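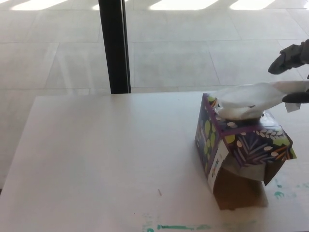
Wednesday mornings at the Flulbridge craft room have been busier than ever this summer, and I wanted to use my corner of the newsletter to talk about something very ordinary, namely how we look after the tables. It isn't the most glamorous of subjects, I know, but when almost 20 people are painting, gluing and cutting out in one room, the state of the tables matters to everybody who comes in after them. Our white tops are lovely to work on because colours look true against them, and by the same token they hide nothing at all. Have a look at that streak of teal green and the little crowd of blotches near the tissue box, and you'll see what I mean. A small thing, but small things do add up over a season, and a visitor with a clean sheet of watercolour paper would rather not find them the hard way.

So, a few words on getting marks off, gathered from various people and from my own efforts at home (my kitchen table has seen plenty). If the paint is fresh, blot it with a tissue first and don't rub, as rubbing only takes it for a walk across the table. Then go over it with a damp cloth and a drop of washing-up liquid. Dried acrylic is more stubborn, but a warm wet cloth left lying on it while you drink your tea will usually soften it enough to lift with the edge of an old plastic card. Please don't use the scouring pads from the kitchen! They take off the paint, certainly, and they take the smooth finish with it, and after that every bit of pencil dust in Flulbridge will settle in the scratches. If a mark still won't shift, leave it and tell whoever is on the desk. We would much prefer a green spot to a rough patch.

Tissues are the other matter. We get through a great many of them, for brushes, for glue, for sticky fingers and in the pollen season for noses too, and I have become rather fond of the boxes with leaves and patterns on, which cheer the place up no end. A patterned box does seem to get picked up and carried off to the far end of the room more often than a plain one, though, so do please bring it back to the middle of your table where your neighbours can reach it. When a box is finished, flatten it and put it with the cardboard by the back door. Plain brown boxes are always wanted as well, the smaller the better, as the Šindelář puppet theatre group use them for scenery and were down to their last few when I spoke to them. They are building a whole street for their August show, chimneys and all, and I am told the bakery alone has used up 11 boxes so far.

Sorkwood, who supply our paper and card, have a new delivery coming and we have asked for a roll of lining paper with it, so that anybody working with acrylics or inks can cover their place before they start. It will live on the shelf beside the sink. Tear off what you need, and if your piece is still decent at the end, fold it up and leave it for the next person.

The room is open from 10 until 12 as before, with the kettle on from the start. Aprons are on the hooks, and there are clean cloths in the drawer under the window. If you take the last one, do pop the used ones in the bag for washing, and I'll see to them when I'm next in.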